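Home | Visits | Reviews | Contact

Open day at Jeltgate
October, by our visiting reader

In October I went to the open day at Jeltgate, where Dallach shows its practice software for robot arms. You rent it by the month, and the first 20 hours are free.

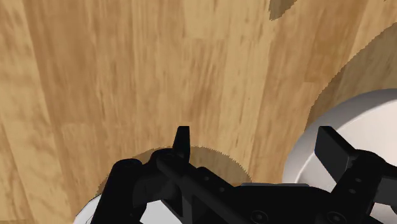 I was given a place at a desk at 3 in the afternoon. The menus are clear, but the manual is too short for a beginner like me. 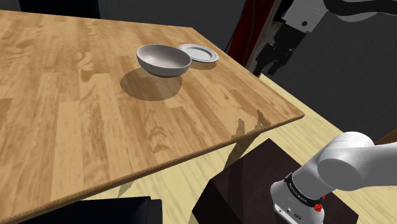
The price for schools is still not decided. I would wait for this before ordering.

Comments (2)

Flotgate: Does it run on an old laptop?

Grewal: We tried it for seven weeks. Good support, slow updates.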